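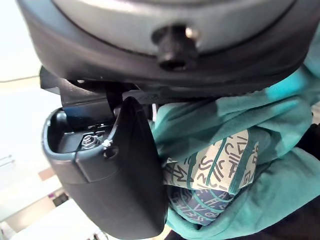 What does a shipping rules extension do in an online shop?

It decides which delivery methods the customer can see at the checkout, and what price is written beside each of them. The shop platform can do a simple version of this alone. The extension is for the cases where the simple version is not enough, for example when heavy goods go by another courier, or when some postcodes cost more.

I wanted to understand this work better, because in many shops the delivery step is the place where the customer closes the window. So I spoke with the lead developer of Postlow, a shipping rules extension made by Triltach, a small software company in Graltongate. She has worked on it from the first version. We talked for a long time, first about the rules themselves and later about support, prices and updates. She speaks quickly and draws boxes on paper while she is speaking, and I have tried to put the boxes into words.

Her first point was that most shop owners begin from the wrong side. "They open the settings and they start to write rules," she said. "Free delivery over this amount, this courier for the islands, no courier for batteries. Each rule is correct when you read it alone. But the customer does not meet one rule. The customer meets all of them together, in a certain order, and the owner has never seen them together."

She told me about a shop which came to Triltach with 111 rules in the old system. The owner believed that the software was slow. In fact many of the rules said the same thing with other words, and a few said the opposite of each other, so the result depended on which one was saved last. After two days of cleaning there were eight rules, and the prices at the checkout were the ones the owner had wanted from the beginning.

I asked if the software could not do this cleaning by itself. She said they had tried. "We made a tool which joins rules that look the same. It worked well in our test shop. Then in a real shop it joined two rules which looked the same but were for different tax groups. We took the tool out again after one month. Now it only shows you the pair and asks what you want."
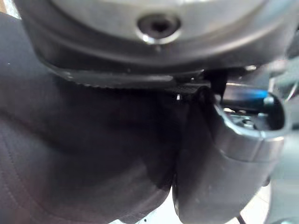 Weight is the field that makes the most support tickets, more than postcodes and more than currency. Many catalogues have no weight at all, or they have the number 1 for every product because the import file did not accept an empty cell. The developer explained it to me with the kind of goods a spare parts shop could have. Think of a small metal part with a single screw hole near the top. The buyer will look at that hole very carefully, to see if it is in the right position, and the shop will write three lines about it on the product page. The delivery calculation knows nothing of all this. It needs the weight and the outer size of the parcel, and these are often the two things which the shop has not written down.

"So we ask for them in the first screen," she said. "Before couriers, before prices. If the weight is missing in a part of the catalogue, Postlow makes a list of these products and you can fill them in one table. People do not like this screen. They write to us that they bought a shipping extension and received homework."

I understand these people a little. When I installed the trial version in a test shop in July, I also wanted to go past that screen, and there is a small link at the bottom which lets you do it. She laughed when I said this. The link was a long discussion inside the company, and she was against it. The compromise is that the products without a weight are calculated with a default, and the default is shown in red in the order list until somebody changes it.

We came then to the order of rules. In Postlow the rules are read from the top to the bottom, and each rule can either stop the reading or let it continue. This is simple to say, but in the first version the stop was a small box on the second tab, and many users never found it. They had free delivery in the first rule and a paid surcharge in the fourth, and both were applied. The present version has the words "stop here" or "continue" at the end of every line, as plain text which you can click.

"I am a programmer, I wanted an elegant editor," she said. "With arrows, with colours. The users wanted a list they can print. One lady really printed it and sent us the paper with her corrections. We use her layout today, more or less."
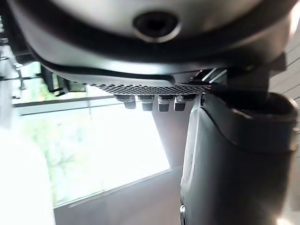 The second part of our conversation was about the preview, which for me is the best part of the extension. You choose a basket and an address, and the preview shows what the customer would see, with the number of the rule written beside each price. You can save a basket and use it again after a change. The developer recommends five saved baskets for a small shop: one very cheap, one very heavy, one with a discount code, one to a foreign address, and one with the product that always makes trouble. "Every shop has this product," she said. "You ask them and they know it immediately."

I asked what happens with discount codes, because this is a thing I have seen go wrong in other extensions. Is the free delivery limit compared with the price before the code or after it? In Postlow the owner can choose, and the normal setting is after. She thinks that the other choice is kinder to the customer, but the accountants of their clients preferred the first one. She told me also that the text in the cart must be changed when the setting is changed. If the banner says "spend a little more for free delivery" and the code takes the basket under the limit again, the customer feels cheated, and he is right.

On the question of speed she was very open. Live prices from couriers are slow, and sometimes the courier does not answer at all. Postlow waits for two seconds and then uses the last price it has saved for a similar parcel. Some shops do not want this, because they are afraid to lose money on the difference. For them there is a setting which hides the courier instead. "But look at your numbers before you hide it," she said. "A small loss on one parcel is one thing. A checkout with no delivery method is a customer who goes away, and he does not write to tell you."

Among the shops which use the extension is Asadi, a clothing shop with its own small warehouse. I was interested in this case because clothes look easy to send. They are light, they do not break, and they can be folded in many ways. The difficulty is in the mixed orders. A customer buys two things, one is in the warehouse and the other one comes from a supplier, and the platform wants to charge delivery twice.
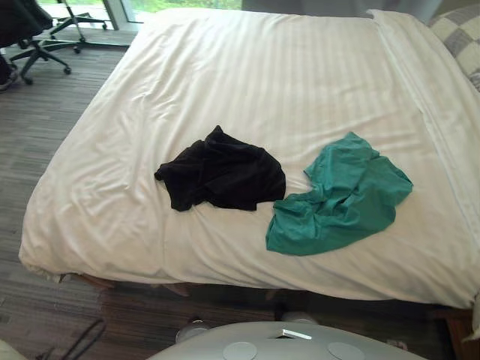 Two garments, one black and one teal-green, on a white duvet.

At Asadi the first solution was to pay the second parcel from the shop's own pocket and to say nothing. It was friendly but expensive. Now the rule asks where each item is kept, and if there is more than one place, the customer can choose: everything together and later, or in two parcels with a small extra price. According to the developer most customers choose to wait. She had expected the contrary, and she had even built the page with the faster choice marked in advance. After the first weeks they took this mark away.

Returns are not a part of Postlow, and I asked why. Many owners would like to have one extension for both directions. She answered that it is on the list, but a return is a different animal for her: it has a reason, a deadline, often a photograph and sometimes an argument. The company has eight people. "If we put returns in, the rules will get worse for one year, because the same people must do it. I prefer to say no to it and to keep the thing clean." There is an export file that several return systems can read, and she thinks this is enough for the moment.

We spoke a short time about updates also. Triltach does not release anything big in the last months of the year. Small corrections are possible, but only if a second developer has read them, and the old version can be brought back with one button. This button came after a bad evening, she told me, when a change in the rounding of prices made every delivery one penny more expensive in some currencies. No customer complained. But the totals in the accounting did not match with the totals in the shop, and it took a long time to repair all the orders by hand.

The licence is paid for one shop and one year, and a test shop is included without extra cost. After the year the extension continues to work but gets no more updates. I asked if people abuse this. "Some do," she said. "They stay with the old version until the platform changes, then they come back. It is fine. They are also customers."

My last question was about what she would advise to somebody who opens a new shop and has no money for extensions yet. She took a new sheet of paper. One flat price for the home country, she wrote, one for abroad, and the weights filled in from the first product. Write the delivery price on the product page and also in the cart. When you have received the same complaint about delivery five times, then you know which rule you need, and you can look for a tool that does it.

Published 19/08/2023 in Interviews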